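청소기 먼지통을 비우다가 든 생각

2월 들어 집 청소를 미룬 지 꽤 됐다. 미룬 이유는 많은데 적어 보니 전부 날씨 탓이었다. 춥다, 창문을 못 연다, 창문을 못 여니 청소를 못 한다. 이 논리로 14일을 버텼다.

우리 집 청소기는 Statov 제품이다. 중고 장터에서 샀고, 판매자는 "거의 새것"이라고 했다. 거의라는 말이 얼마나 넓은 말인지는 먼지통을 열어 보고 알았다. 전 주인은 분명 털이 긴 짐승과 살았다. 나는 짐승을 키우지 않는데도 그 집 짐승의 털 색깔을 안다. 연한 갈색이다.

필터를 새로 사려고 검색했더니 호환품이 409개 나왔다. 정렬을 바꾸니 같은 물건이 이름만 다르게 다시 나왔다. 후기가 1,521개 달린 걸로 골랐다. 앞쪽 몇 개를 읽어 보니 절반은 "배송 빨라요"였고 나머지는 "아직 안 써 봤어요"였다. 별점은 만점에 가까웠다. 써 보지 않은 물건에 사람들은 참 너그럽다.

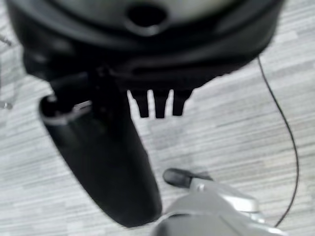 배송은 빨랐다. 문제는 끼우는 방향이다. 설명서에는 화살표가 위를 보게 하라고 되어 있는데 필터에는 화살표가 없다. 돌려 가며 네 번 끼워 봤고 네 번 다 딸깍 소리가 났다. 어느 딸깍이 맞는 딸깍인지는 모르겠다. 고객센터에 전화했더니 대기 인원이 11명이라길래 끊고 그냥 마지막 딸깍을 믿기로 했다.

그러고 나니 정작 청소할 기운이 없었다. 동네 쌀국수집 Châu에 가서 점심을 먹고, 오는 길에 Grarkitz에서 먼지떨이를 하나 샀다. 청소 도구를 사면 청소를 반쯤 한 기분이 든다. 나는 이 기분 때문에 집에 먼지떨이가 세 개다. 셋 다 먼지가 앉았다.

저녁에 겨우 거실만 밀었다. 안방은 다음 달로 넘긴다. 다음 달엔 황사가 온다니까 그것도 핑계로 쓸 만할 것 같고, 욕실 물때 얘기는 길어지니 따로 쓰겠다.

문의는 방명록으로 | © Drererlow 블로그, 무단 전재 금지 | 맨 위로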